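4. What the holiday crash diaries told us

I should say up front that I came to this part of the study with a hunch, and the hunch didn't hold up very well. I grew up going on long holiday drives, ten hours in the back seat with a cooler under my feet, and I always figured the bad crashes happened late at night on the way home. So when Loan Từ and I sat down with the crash diaries from the Ruvcombe road district, I went straight for the return trips (Loan will tell you I was pretty smug about it).

We had 158 diaries in all, each one filled in by a driver who'd been in a crash over a long holiday weekend and was well enough to write about it. Of those, 49 came from people on the first day out. Only 19 came from the last day going home! The rest were spread over the days between, mostly short local trips – a run to the store, a visit to an aunt across town. 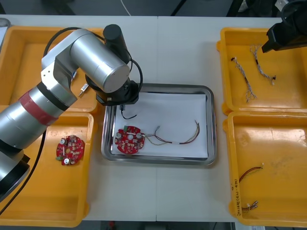 First-day drivers wrote a lot about packing. They'd been up early, they'd argued about who had the house keys, and by the time they hit the highway they were already behind schedule. Hằng Dương did the coding for this group, and she kept a separate column for any mention of running late. I thought that was overkill when she started it. It ended up being the column we used most, and I've apologized to her since.

Going-home drivers sounded different. They were tired, sure, but they also wrote about stopping more often, and a fair number had put off leaving until the next morning to dodge the traffic. We can't say from diaries alone that stopping is what kept them safe. People who crashed badly on the way home may simply not have been able to write to us, and that's a real hole in what we've got.

Tuấn Diệp coded a shared batch of diaries without seeing Hằng's notes, and the two of them disagreed mostly over what counts as "late." Is it late if you planned to leave at six and left at half past? Tuấn said no, Hằng said yes, and in the end we went with whatever the driver called it. That's the rule used everywhere in this section.
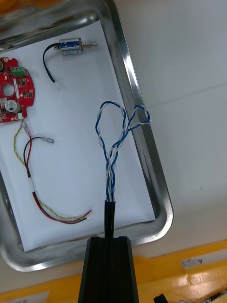

Figure 2. Steel tray lined with white paper, with the gripper holding a short black cable sheath.

One more thing on the local trips, which I nearly skipped. Several drivers told us they hadn't buckled up for a quick errand, even though they'd done so for the whole highway leg the day before. We didn't ask about seat belts on the form, so these are just the people who brought it up themselves. Leandro Miranda has since added a question on it to the new form, and we'll come back to the answers in Section 6.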